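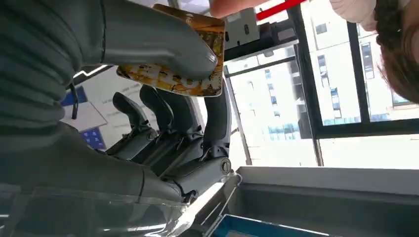
April 2026, night session, written up the next morning.

Recorder started at civil dusk and stopped at civil dawn without a fault, the first complete night since the roof unit went up. Wind light from the south at dusk, backing slightly after midnight. High thin cloud, no rain. Radar showed birds leaving the ground shortly after full dark and a broad, even movement to the north until the small hours. No reason for the microphone to miss it, so whatever is wrong with the totals is on my side.

Detector output for the night: 1723 events. That is the raw count from Tomemum at the default threshold, before any checking, and it means very little. Last spring I wrote raw counts into the log and compared them between nights, and half of what I was comparing was frogs. From now on the raw number goes in brackets and the reviewed number goes in the column.

Review method, so I do the same thing next time. Each event is opened as a spectrogram clip of 2 seconds, call centered, window length fixed. I pass through the whole set once with the sound off and sort only by shape: bird, not bird, unsure. Then I listen to the unsure pile on headphones. Species names are not attached until a third pass. Sorting and naming in the same pass made me slow, and toward the end of a long file I was calling things by what I had called the previous one.

First pass took most of the morning. The not-bird pile is large, as expected, and it divides cleanly. Spring peepers from the ditch north of the road are the main part of it. A peeper is a short, nearly pure tone close to 3 kHz, rising a little, and the detector likes it very much. A single close one is easy to reject by eye. A distant chorus is harder, as individual notes stand out of the haze and look like a weak thrush. Next are water drops off the gutter, which I did not expect on a dry night. Condensation, I suppose. They show as a vertical line through the whole band with no structure. Last, the neighbor's gate, which produces a descending squeal with harmonics and which I have now logged under its own code.

High-pass filter was set at 700 Hz. I had it lower in the first week and the traffic on the county road was eating the headroom on the preamp. There is an argument for going higher, as most of what I want is well above that, but I would lose owls and probably bitterns, and I would like to keep both. Leaving it alone. Noted here so I stop reopening the question every few days.

Thrushes. Swainson's is by far the most frequent of the ones I will put a name to. Clean, smooth, a short rise and then level, sounding a good deal like a peeper with better manners. Several calls of Gray-cheeked type, higher at the start and falling, slightly burry. I have put two of them down as Gray-cheeked and left the rest as thrush species. Veery possible on one clip just before dawn, lower and rougher, but the gate code appears four seconds later and I would not defend it to anyone. Wood Thrush absent or missed. It is early yet for the main push and I expect the proportion to change in May.

Warblers and sparrows. These are the greater part of the reviewed calls and the smaller part of the named ones. Most of the energy sits near 7 kHz and above, in clips that last less than a tenth of a second, and the difference between one "zeep" and another is in the modulation depth, which at my noise level is often not resolved. I used the lumped categories: single-banded upsweep, double-banded upsweep, zeep complex. Ovenbird and American Redstart separated where the trace was clean. Savannah Sparrow separated on the long, thin, faintly descending note. Chipping Sparrow on duration. I notice I am much more willing to name a sparrow than a warbler, and I am not sure the evidence justifies the difference.

Other. Green Heron, one, loud enough to be audible without headphones. Spotted Sandpiper or Solitary Sandpiper, three notes, left as sandpiper species. A Killdeer called on and off all night from the gravel lot and is resident there, so it goes in the notes and is not counted. Barn Owl, one screech, distant. Upland Sandpiper, one, a short soft rolling phrase shortly after midnight. That last one I listened to more times than the protocol requires. It is a new species for the roof.

Sent the Upland Sandpiper clip to Hernán Rengifo with no species name in the message, only the time and gain setting. He replied within the hour with the same identification and the observation that my low end is noisy. He is correct on both. His station at Cuadros is on open pasture with nothing within earshot but cattle, and his spectrograms look like they were drawn on clean paper. He ran the same night there and had a lower raw total and, I suspect, a higher reviewed one. We have agreed to exchange a full hour each, unlabeled, and label one another's blind. I proposed the second hour after dusk, when my peepers are at their worst. If the method holds there it will hold anywhere in the file.

Hardware notes.

The Edatex preamp is behaving. The hum I reported before was in the power supply and went away when the unit was moved to battery. Battery reading at dawn was well above cutoff, so two consecutive nights on one charge should be possible, though I will not plan on it.

The microphone housing is still the bucket arrangement, with plastic film over the element and a layer of open-cell foam above. The film has gone slightly slack on the east side. A slack film flutters, and I can see the flutter in the file as a low smear whenever the wind lifts. Replace before the next session. The instruction sheet says to stretch the film until it rings when tapped, and I think I stopped short of that for fear of splitting it.

Foam is clean. No insects this time. The bucket base has been strapped to the vent pipe at two points and did not shift.

Clock drift: compared the recorder with the phone at start and finish and the two agreed to the second. This matters more than it sounds. When Efraín Puma and I tried to match calls between his yard and mine last fall, we spent an entire evening on what looked like a group of birds passing over both houses in order, and it was one recorder running slow. He still has the plot somewhere.

Efraín called in the afternoon on the subject of Prastilia. The landowner there is willing to have a unit on the old pump house through the end of May, provided it is not visible from the lane and nobody comes to service it after dark. Both acceptable. The site is a long east-west ridge, the only real high ground between his place and Cuadros, and if birds follow it at all in a crosswind then three stations in line would show something one station cannot. Against that, three stations produce three times the clips, and there are only the three of us to check them. I said yes to the unit and asked for a limit on hours: the first four hours after dusk only, one session in every two, until we know how long review takes for that site. Efraín would prefer full nights. We left it there. He will look at the roof of the pump house and measure for a mount, and I will find out whether the older recorder still holds a schedule when the battery is swapped.

Things to settle before a third station is of any use:

One label list, used by all of us. At present Hernán has a category for double-banded upsweeps and Efraín does not, so his go into "warbler species" and cannot be recovered later without opening every clip again.

One threshold in Tomemum. I ran last night at the default and Hernán runs his two steps stricter. Neither is wrong, but the outputs cannot be set side by side. I would rather have the false positives and reject them by hand than never see the faint calls. He would rather have his evenings. Possibly run the default on the exchange hour only and see what the stricter setting discards.

One rule on repeated calls. A thrush circling over the lights at the intersection can give a call every few seconds for several minutes, and by the detector's accounting it is a flock. I have been using a one-minute rule, same type and similar strength counted once, which undercounts on a heavy night. Hernán counts calls and makes no claim on individuals. His is the more honest column heading. I will probably change to it, and keep my own figure in the notes so that last year's log is not orphaned.

Third pass is not finished. The hour before dawn is still to do, and it is the busiest part of the file after the birds begin dropping and calling lower. Robins start singing before the recording ends and cover a good deal of it. I tried the narrow band option to get around the robin and it removed the robin and most of the thrushes along with it. Put it back.

Forecast for tonight is north wind and showers. No session. Film for the housing is in the shed, second shelf, under the seed trays. Charge both batteries anyway.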